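Trarkska Vorführset für Roboterarme
Handführung und Fernsteuerung in einem Paket
Hersteller: Prenside, Werk Ilulberg

Produktbeschreibung
Mit dem Trarkska Vorführset zeigen Sie einem Roboterarm eine Aufgabe, statt sie zu programmieren. Das Set besteht aus einem Führungsgriff, der am Handgelenk des Arms verschraubt wird, und einem Bediengerät für die Fernsteuerung. Beide schreiben in dasselbe Aufnahmeformat. Eine Aufgabe kann also am Arm begonnen und vom Bediengerät aus zu Ende geführt werden, auch innerhalb einer einzigen Vorführung.

Aufgezeichnet werden Gelenkstellungen, Greiferöffnung, Kräfte am Handgelenk und die Bilder der angeschlossenen Kameras. Alle Signale laufen mit einem gemeinsamen Zeitstempel in die Aufnahmesoftware Nouri, die zum Lieferumfang gehört.

Vorführen mit der Hand
Der Führungsgriff hat einen dreistufigen Zustimmtaster. In der mittleren Stufe ist der Arm nachgiebig und lässt sich frei bewegen, beim Loslassen oder beim Durchdrücken hält er an. Der Greifer wird mit dem Daumenrad geöffnet und geschlossen. Das Rad ist für Links- und Rechtshänder umsteckbar.

Die Handführung eignet sich für kurze Wege und für Griffe, bei denen man den Kontakt spüren möchte – Stecker, Deckel, Schubladen. Für Arme mit mehr als 9 kg Traglast ist der Griff nicht zugelassen.

Vorführen aus der Ferne
Das Bediengerät ist ein verkleinerter Arm mit denselben Gelenken in derselben Reihenfolge. Was die Hand dort vormacht, führt der große Arm aus. Das Übersetzungsverhältnis ist einstellbar, für feine Arbeiten empfehlen wir eine Verkleinerung der Bewegung. Ein Fußpedal kuppelt das Bediengerät aus, damit man nachgreifen kann, ohne dass sich der Arm mitbewegt.

Das Bediengerät arbeitet wahlweise mit einem echten Arm oder mit den simulierten Räumen in Nouri. Bedienung und Aufnahmeformat sind in beiden Fällen gleich. Kräfte werden in der Simulation berechnet und am Griff als Widerstand ausgegeben, bei weichen Gegenständen wie Decken und Kissen allerdings nur angenähert.

Technische Daten
Versorgung: 24 V Gleichspannung, Netzteil liegt bei
Gewicht Bediengerät: rund 4 kg
Breite Bediengerät mit Tischklemme: 62 cm
Anschluss am Rechner: USB-C oder Ethernet
Kameraeingänge: USB, Zeitstempel über die Software
Flansch Führungsgriff: Adapterplatte nach Armtyp, bitte bei der Bestellung angeben
Dateiausgabe: offenes Format, Export als Zahlentabelle mit getrennten Videodateien

Lieferumfang
Führungsgriff mit Adapterplatte
Bediengerät mit Tischklemme
Fußpedal
Netzteil und Anschlusskabel
Nouri, Einzelplatzlizenz mit Wohn- und Schlafraumszenen
Gedruckte Kurzanleitung, ausführliches Handbuch als PDF

Nicht enthalten sind Roboterarm, Greifer, Kameras und Rechner.

Hinweise zur Inbetriebnahme
Vor der ersten Aufnahme muss das Bediengerät in Nullstellung gebracht und abgeglichen werden. Der Abgleich ist nach jedem Umbau zu wiederholen. Wird das Bediengerät an einem echten Arm betrieben, ist ein Not-Halt in Reichweite der bedienenden Person vorgeschrieben. Er gehört zur Ausstattung des Arms und wird vom Set nicht ersetzt.

Misslungene Vorführungen bitte nicht löschen, sondern in Nouri als Fehlversuch kennzeichnen. Beim Export lassen sie sich ausschließen oder getrennt ausgeben. Pausen am Anfang und am Ende schneidet die Software auf Wunsch ab.

Beratung und Bestellung
Fragen zur Verträglichkeit mit Ihrem Arm beantwortet Korkor Lamptey in der Anwendungstechnik. Für ein Angebot brauchen wir Hersteller und Typ des Arms, die Flanschbezeichnung und die gewünschte Zahl der Softwarelizenzen. Leihgeräte sind ab September wieder verfügbar.

Simulierte Schlafräume
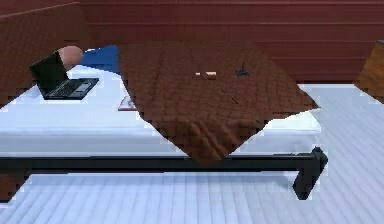 Die Schlafraumszenen in Nouri sind für das Üben am Bediengerät gedacht, bevor am echten Arm aufgenommen wird. Anfänger beginnen am besten mit einem festen Gegenstand, der frei steht, und nehmen erst danach flache Teile und Stoffe hinzu. Der aufgeklappte Laptop auf der Matratze ist ein brauchbares Ziel für die ersten Anfahrten. Schwieriger ist das flache Teil mit dem rotbraunen Rand, das zum Teil unter der braunen Steppdecke steckt: Wer es greifen will, muss den Deckenrand mit einplanen. Liegt wie in dieser Szene eine Person im Bett, sollte der Weg des Arms von der freien Seite der Matratze her geführt und der Bereich um Kopf und Schultern als Sperrzone angelegt werden. Sperrzonen werden mit der Szene gespeichert und gelten für alle weiteren Vorführungen, bis man sie im Szenenmenü wieder aufhebt.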